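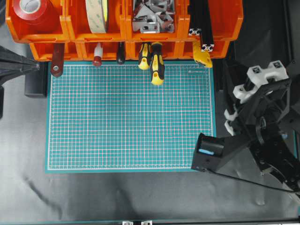 How often should I turn a cutting mat?
Turn it every 2 weeks if you cut most days. When you always cut in the same place, the knife makes a deep line there, and later the blade wants to follow this line.

How to care for the mat

Before you start, put every tool back at the bins. A green mat with nothing on it is easy to check. Look along the grid with a lamp from the side and you will see the cuts.

1. Brush away the small pieces. Do not blow.
2. Wash with cool water and one drop of dish soap. Hot water can bend the mat.
3. Let it dry flat. I wash mine on Tuesday evening and leave it for 6 hours.
4. Put it back with the other end toward you.

Keep a fresh blade in your utility knife and press lightly. Two soft cuts are better than one hard cut. Sticky marks from mounting tape come off with a soft eraser.

Written by Imad Nimri for the Petchrat workshop pages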